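**收碗的机器，停在第206次**

2/7/21，Jostent实验室。第206次抓取，夹爪没松。碗已经到位，程序显示“释放完成”，手指还夹着。再下一条指令来了，手臂照走不误。碗飞出去，砸在Reece Inskip脚边。没人受伤。算运气。

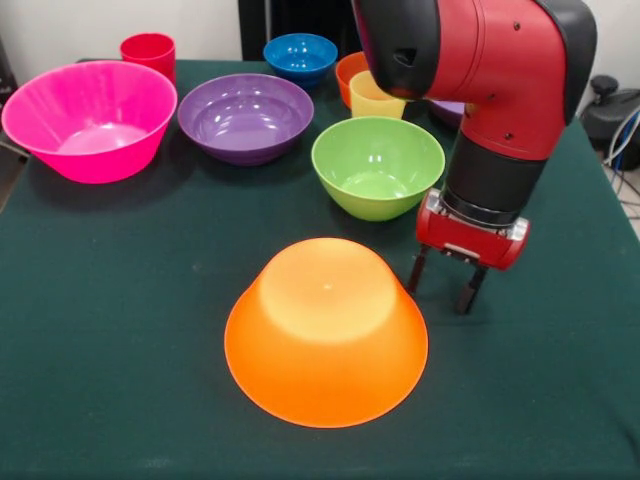 绿布台面上的塑料碗和杯子，红黑色机械臂的夹爪张开着。

Inskip当时站得太近，他自己也认。“日志是绿的，我就走过去了。”问题就出在日志。夹爪的反馈只报“指令已发出”，不报手指到底开没开。项目叫Mustedard，目标是餐后收拾碗碟，塑料的先练，瓷的以后再说。换成瓷的呢？Bhavana Mathew不愿意想。

她翻了三月以前的全部记录。同样的毛病，早有31次。都没砸到人，都被当成“抓取偏移”归档了。归错了类，就没人去看。

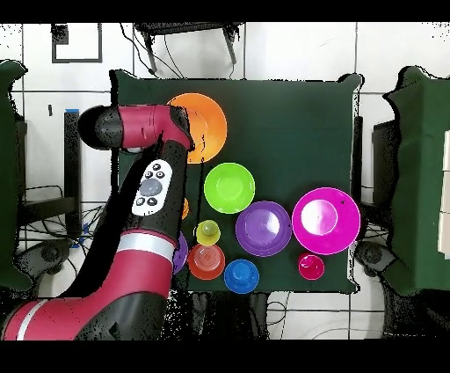
急停是另一笔帐。Inskip那天没按到，他说手往哪儿伸都想了一下。臂身上倒是有一块白色控制板，中间一个大灰钮，周围一圈小黑钮，可谁愿意在手臂乱走的时候把手伸过去？Mathew要求急停一律放在台子外面，伸手就到，不许压在线缆底下。Prasert Chuensuk嫌麻烦，吵了一下午，最后还是签了字。

供夹爪的Brister派来Nithin Sundaram。拆开，看弹簧，看固件。弹簧没事。固件里超时设成32毫秒，太短，手指还没动完，状态以经翻成“完成”。

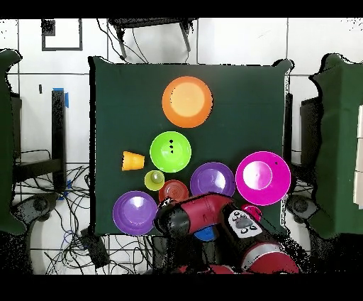
改起来一行代码。验证要慢得多，Mathew坚持从头跑，速度减半，人退到线外。跑到第208次，没再出现。她不肯说修好了，只说“还没再犯”。

瓷碗还在箱子里，没拆封。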